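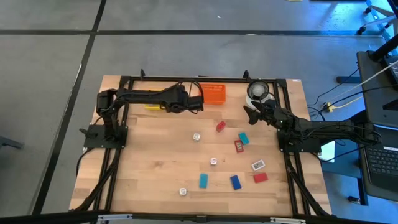 What happens to the hand sorters once the Jola cell takes over the small parts?
They stay on the same shift and move to checking and restocking, with one person looking after the cell.

Notebook, March, 4:30 pm

Long chat over coffee with the packing crew from Morker, and I'm so glad we had it before the next round of changes. They sort 2000 pieces on a normal shift and their wrists know it! What they'd miss is the talking – you can sort and chat, but you can't chat and watch a status screen. I hadn't thought of that at all.

Tally for the Flanel settings: 102 picks tried, 21 needed a person to step in. Want to go over those 21 with the crew, since they'll spot things we don't. 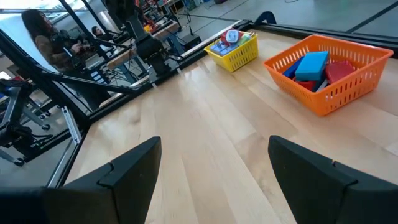

Wrist view, orange and yellow baskets at the far side.

Still to do: ask Cao about a softer alarm tone, and move the stop button to where a shorter person can reach it without leaning over the rail.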